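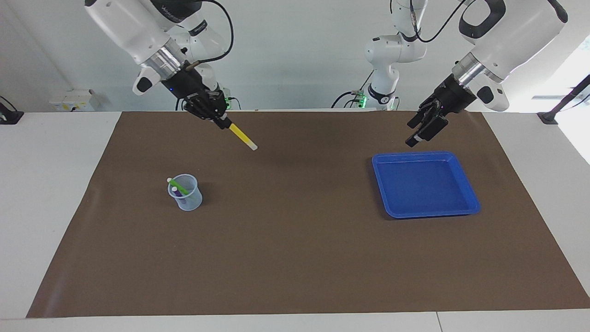 From: Corey Fairweather
To: tedstead-manip list
Date: January 19, 2019
Subject: Re: [tedstead-manip] marker sort, how are you lot demoing it?

Answers inline, sorry for the state of it, I've got one hand on a sandwich and the room booking runs out soon.

Stastden bench wrote:
> Hi all. We're about to start on the marker task and want to match what
> Tedstead has so the two sets can be pooled. Same arms, near enough, but we
> are using the Pongsiri handsets and I gather you started off by grabbing
> the arm and pushing it about. Which one made it into the final set? And
> what's the layout, exactly. The task sheet says "markers, cup, tray" and
> not a lot else.

Both, then only one. Started with hand guiding. Arm in free-drive, one of us on the wrist collar, someone else on the keyboard to open and close the fingers. Fine for learning where the joints complain. Hopeless for this task. You push on the wrist, the elbow drifts somewhere silly, and there's a forearm across the view the whole time. Also two people, always, and the one on the keys is always late. The gripper closes a beat after you've already started to lift and the marker rolls off.

So everything in the pooled set is remote. Handsets, operator on a stool behind the table, looking straight at the bench and not at a monitor. If your people are going to watch a monitor tell me now because that ought to be its own folder. Depth is miserable on a screen and the demos come out slow and prodding.

Layout. Brown paper mat over the white table. Clear measuring cup left of centre, blue square tray on the right half. Markers start in the cup, finish in the tray, laid flat, any order. Green, purple, yellow. Nothing else on the mat. Not your coffee, not the spare handset.

The right arm does the picking. Operator sees the right arm on their LEFT as they look at it from the front side of the table, which catches everyone out on the first morning. If your operator sits behind the base, ignore that, but write down which. We label by the robot's own right and left, always, never by what the viewer sees. I had to relabel a whole afternoon over this and I'm not doing yours.

> Is the left arm doing anything? The old sheet said bimanual, the new one
> doesn't say.

Parked. Gripper hangs empty near the tray, a bit above and behind it. It stays in the recording and its joints get logged like the others. Please don't fold it away to the side, even though it's tempting. We tried having it steady the cup and it was a mess, thin plastic, the cup went egg shaped and then the markers jammed. There's a bimanual version planned for July, where the left hands over to the right above the mat. Different task, different folder.

Parked means PARKED though. If someone brushes the left handset and the arm twitches, bin the take. Trukitz lets you lock a side from the session menu, under Arms, and it does not remember it between sessions. Lock it every time.

> How do you tell people to pick? Ours keep going for the middle of the marker
> and can't get at it because of the cup wall.

Right. By the top end, whichever end is sticking out. Come in from above, fingers pointing down, close on the last bit of the barrel and lift straight up until it clears the rim. Then carry. Do not tilt it inside the cup. If you start tilting early the bottom end hooks on the wall and drags the cup along, and a dragged cup means the next pick is in a new spot, and so on until the thing's on the floor.

Once it's clear the marker will usually hang at an angle. Leave it. People want to fix it in mid-air, they stop over the mat and twiddle the wrist to get it level and the take gets long and wobbly. Carry it at whatever angle it's at. Over the tray, go down until the low end touches, keep going gently and it lays itself over. Then open. Don't drop it from height, they bounce out, the walls on that tray are low.

Order of picks: take the one that's easiest to get at. Sounds vague, it's meant to be. We did a batch where everyone was told yellow first and you got people digging under two other markers to reach it, which taught the arm to dig. Now it's operator's choice. If one's lying across the rim, most people take that one early. Some leave it. Either's fine, keep both.

> What counts as a good take? We have a lot of takes with a fumble in them and
> don't want to throw them all out if you're keeping yours.

Keep fumbles if the operator recovered with no help. Missed grasp, back up, try again, got it: keep, tag it "retry". Those are some of the most useful ones we've got. First policy we trained had only tidy takes in it and the moment it missed a marker it carried on across to the tray with nothing in its fingers, lowered, opened, very pleased with itself.

Bin it if:
hand in the workspace after record is pressed
cup tips right over
marker ends up off the mat
left arm moves
operator talks to someone and stops for a long while (short pauses ok)
handset drops out, you'll see the arm go stiff then jump when it comes back

Not a bin, just a tag: marker half out of the tray, leaning on the wall. Tag "lean". I'd like to see whether these matter, haven't looked yet.

Numbers, as you asked in the other thread. Target for the pooled set is 2000 takes. We've got 119 that passed checking with the current layout, plus a pile from the old layout with the different cup that I don't want to mix in. If you can do 200 before the next call that would be brilliant. 8 operators across the two benches if we can get them, I'd sooner have more people than more takes from the one person. You can pick out my takes from the wrist trace alone, I swing it wide to the right every time. Model swings it wide now too.

> Trukitz settings? We're on defaults.

Don't stay on defaults. Translation scale down to half for this, the default is tuned for big boxes and you'll spear the cup. Rotation scale leave at one. Anything else feels drunk. Smoothing to low, not off. Off picks up hand shake, and high gives you a lag which makes people overshoot and then correct, overshoot, correct, and it's all in the data.

Clutch. Teach them the clutch before anything else. With the scale halved you run out of arm before the marker's over the tray, so they need to release, bring their hand back, grip again. Best place to do it is straight after the lift, marker clear of the cup. Worst is on the way down to the tray. Let them practise with no recording till they stop looking at their own hands. With us that was a good half hour for most people and a bit more for me.

Gripper on the trigger, proportional, not the toggle. Toggle snaps shut and flicks the marker.

Before each session, the list taped to our table reads:

Both grippers open and close once.
Blue light on the gripper housing. If it isn't lit don't bother, restart the driver.
Mat flat. Smooth it out by hand, it doesn't have to be perfect.
Cup on its pencil mark, give or take. Tray same.
Look for the black cable on the right arm, it should hang in a loose loop with slack. If it's tight go back a joint or it'll tug at the wrist halfway across.
Lock left arm.
Blinds.

The blinds one. We've a window at the right hand end and on a bright day it washes that corner right out. I left it in for part of the set on purpose, variety. But don't change it halfway through a take, we had somebody pull the blind with a marker in the air. If your room has no window, lovely, say so in the notes file.

> Do you reset by hand or have the robot do it?

By hand. Record off, markers out of the tray, drop them back in the cup any old how. Don't arrange them. They'll fan out differently each time and that's what we want. Mix which end is up as well. I noticed we'd all been putting them in the same way up without thinking about it, for weeks. Shuffle the cup position a little every few takes, a couple of cm. Tray too but less.

The robot reset thing (play the demo backwards, basicaly) we did try. Getting a marker back INTO a cup is a much harder job than getting it out. Someone should do it as a proper task. Not me.

> Last one, file naming. Yours have a suffix we don't recognise.

That's the operator letter, then take number, then tag if there is one. Use letters we haven't used, I'll send the list. No real names in the file names please. Notes file goes in the same folder as the takes, plain text, one line per take, and only if there's somthing to say.

Also check your clocks. Ours had the handset machine and the arm machine drifting apart and the gripper command landed after the gripper moved, which looked like the arm could see the future. Sync both at the start of the day. Trukitz shows the offset bottom left of the session window in very small grey writing.

Send me your first handful before you do the lot, will you. Raw, don't clean them. I'll run the checker and shout if something's off.

Room's gone, have to pack up. Will put the operator letters up tonight, and the config file as well if I can find which laptop it's on.

Corey

--
Corey Fairweather
Tedstead manipulation bench
To unsubscribe from tedstead-manip, send a blank message with "leave" in the subject line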